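Replacing finger pads, Pustum hand gripper

Check both pads before each session. If one lifts at an edge, change it before recording more grasps. Leave the fingers on their arms and open the gripper fully.

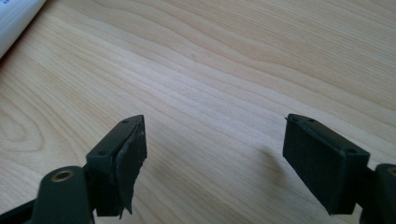

Left pad peeling and torn, right pad mostly intact.

Peel off the old pad and wipe the block with alcohol. Press the new pad on from the tip down - no wrinkles - and wait 10 minutes. Log the change in the club sheet.

Related
Zeroing the Jorker encoder
Bushing wear after 1,000 cycles
Club kit list, May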